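**Gindach** is a two-armed tabletop robot built in the Vimholm shared workshop by Tegan Rakena and Sowmya Nair. It began in November as a sorting machine and was later rebuilt for general handling tasks. The arms are fixed to a black frame around a butcher-block top, and each ends in a two-fingered gripper.

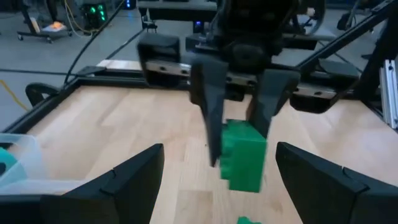 The first fingers were printed by Rakena and flexed under load. Their replacements, known as the Bunau pattern, weigh some 40 grams each and took 11 revisions. Nair wrote the control software, which runs both arms from a single program.

## Sorting task

The usual test is called the Buthelezi sort, after the street where the workshop stands.
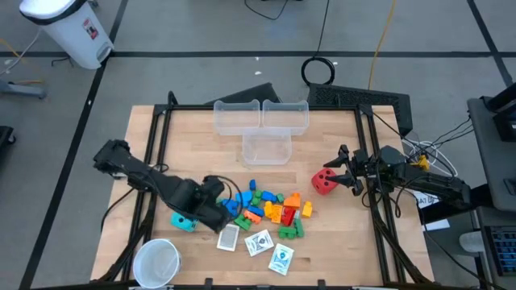 Rules for the sort are kept on the workshop's wiki. Toy building blocks are tipped out in a loose pile and moved by color into clear plastic bins near the far edge of the table. A run ends after six minutes. Other small items, such as a red foam die, may be added. The log holds 700 runs.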